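Antes de abrir la torre, apague la fuente, desconecte el cable de red y mantenga pulsado el botón de encendido 2 segundos para descargar los condensadores.

## Limpieza interior del equipo de sobremesa

Retire el panel lateral y tumbe la caja con la placa hacia arriba. El polvo se aspira desde fuera con boquilla de plástico; dentro, brocha antiestática y aire seco en ráfagas cortas. Bloquee las aspas de los ventiladores con un palillo: un rotor de 3,000 rpm se pasa de vueltas con facilidad bajo el chorro.

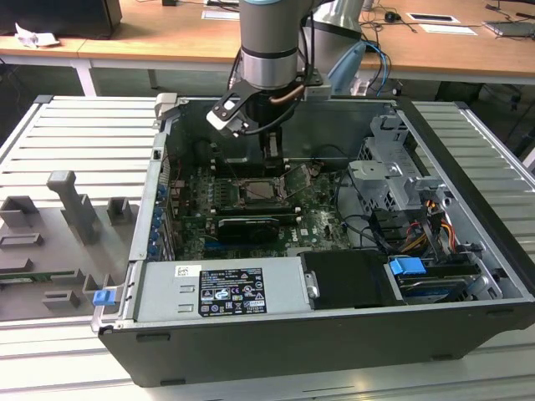 *Torre tumbada y sin panel lateral, con el procesador a la vista en el zócalo.*

La pasta térmica vieja se elimina con alcohol isopropílico y paño sin pelusa. Pallavi Garg, del taller Doltmont, aplica una gota central del tamaño de un grano de arroz y aprieta los tornillos del disipador en cruz.

- No toque los contactos de la memoria.
- Guarde los tornillos por tamaños.
- Filtros de espuma: agua tibia, secado completo a la sombra.

Con mascotas o moqueta, repita en agosto. El bote de aire Trirkel rinde hasta 136 ráfagas; agítelo lo menos posible y úselo vertical.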